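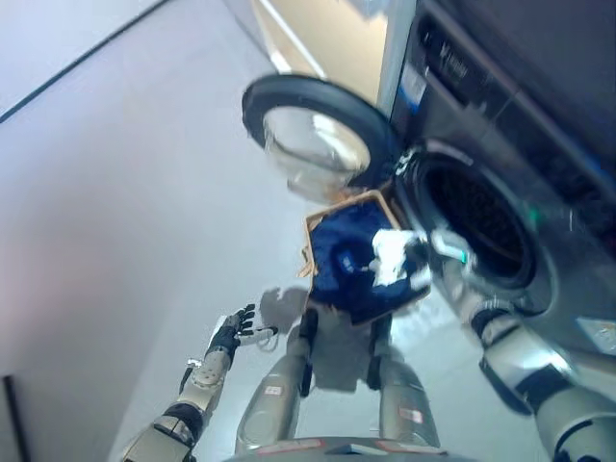

Bring the basket up to the open door before you start moving clothes.

How to Load a Front-Loading Washer with Dark Clothes

Navy and black cottons show every mistake you make at the washer. Lint sticks to them, dye wears off along the folds, and detergent that doesn't rinse out leaves pale streaks. Most of this can be avoided while loading.

What you need
A basket small enough to lift with a full load in it
Liquid detergent
A dry cloth for the gasket

1. Check the basket
Go through the top layer and pull out anything white or pale. A white cloth or a sock often ends up with the darks when the basket gets carried through the house. Put it aside for the next load. Turn jeans and sweatshirts inside out, close the zippers, and empty the pockets.

2. Open the door all the way
Swing it back as far as the hinge allows. Look inside the drum and turn it once by hand. Socks like to stay stuck to the top, and one white sock washed with new navy work pants will not be white again.

3. Wipe the gasket
Run the dry cloth around the rubber ring, including the fold at the bottom. Hair and lint collect there and end up on dark fabric.

4. Load by the handful
Hold the basket up to the drum opening and feed the clothes in a few at a time, large items first. If the basket is heavy, set it on a stool. Shake each piece open as it goes in. Don't tip the whole basket in at once - the clothes go in as one lump and the drum has trouble balancing it on the spin.

5. Leave some room
Stop when you can still fit your hand flat between the clothes and the top of the drum. An overfull drum doesn't rinse well, and that is where the streaks come from.

6. Close the door
Tuck in sleeves and drawstrings so nothing is caught on the gasket. Push the door until it clicks.

7. Set the wash
Choose cold and a medium spin. Use the detergent amount given on the bottle for your load size. Take the clothes out soon after the cycle ends and hang them inside out, away from direct sun.

Note: wash new dark clothes on their own the first 4 times. After that they can go in with the other darks, but keep towels out. Towels shed more lint than anything else in the house.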